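Trying out hand-held grippers: your questions

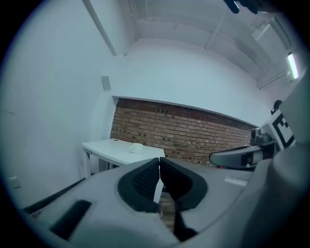 Matvii Onyshchenko, gripper testing, Numelbridge

Do the two fingers have to touch?
When they're closed, yes. I look for the seam between the black pads first – if I can see daylight all the way up, I redo the zero.

Why a mug?
It has a handle, and handles are where grippers get embarrassed! I've done 211 mug grasps so far and I'm still not bored.

What's the marker on the second gripper for?
Tracking. Keep it flat and keep your sleeve off it.

Can I bring my own pads?
Sure, just write to Stepan Hrytsenko first so he can check the fit.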